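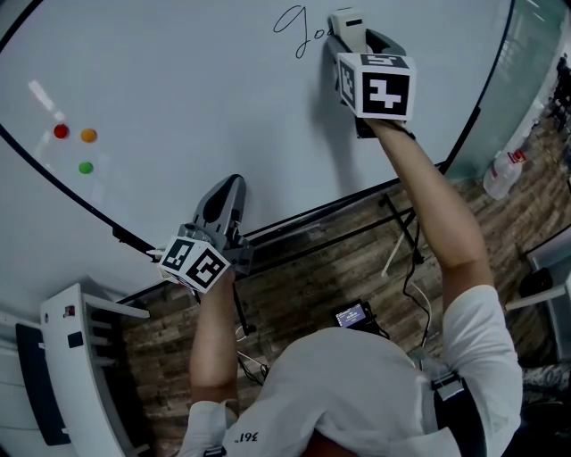
Three magnets and some handwriting on the whiteboard.

Kelaner Release Notes Corpus

Version 2, published 2020-09-20

Summary

Kelaner is a collection of release notes and changelog entries taken from open source projects, with labels that say what kind of change each entry describes. It was put together to help people who build tools for reading changelogs: upgrade checkers, summary bots, dependency dashboards and so on.

The corpus covers 102 projects. Of these, 82 keep a changelog file in the repository, and the rest publish notes only on a releases page. All entries are in English.

What is in the download

entries.jsonl – one changelog entry per line
projects.csv – one row per project, with its license and main language
labels.txt – the label set, with a short definition of each label
splits/ – train, dev and test lists, by project

Fields in entries.jsonl

id: a string that stays the same between versions
project: matches the first column of projects.csv
version: the version string as the project wrote it, not normalized
text: the entry, with links kept as plain text
labels: a list, never empty
source: either "file" or "page"

Version strings are messy. Some projects put a "v" in front, some use dates, and a few changed their scheme partway through. If you need to sort by version, use the order of lines within a project, which runs from oldest to newest.

Labels

The label set is feature, fix, breaking, deprecation, security, docs, build and other. An entry can have more than one. Breaking is used only when the text itself says that existing code or settings will stop working. A major version number is not enough.

Entries were first labeled by the Inuvard tagger and then checked by hand. Where two readers disagreed, the entry went to a third. We did not keep the separate votes from version 1, so they are available only for entries added since May.

Splits

All entries from one project go into the same split. The test split has 35 projects. An earlier random split put near-identical lines from the same project on both sides, and scores on it should not be compared with scores on this one.

Known problems

Dependency bumps are overrepresented. Projects that use an update bot can have long runs of entries that differ only in a package name. Filter on the build label if this matters for your work.

Security entries are often vague on purpose. Expect low agreement on fix versus security.

Nested bullet lists were flattened. In the Seyoum importer, a child bullet is joined to its parent with a semicolon. The Nilcombe importer, used for release pages, keeps them as separate entries – so entry length is not comparable between the two sources.

Some emoji used as category markers were lost in conversion.

License

The labels and split files are released under CC BY 4.0. The text of each entry stays under the license of the project it came from, listed in projects.csv. Check that column before you redistribute anything.

Changes from version 1

Added the source field
Split by project
Merged "performance" into feature or fix, depending on the text
Removed duplicate entries from release candidates

Reporting errors

Open an issue with the entry id and the label you think is right. Please put one entry in each issue. Corrections go into the next version, and published files are not edited in place.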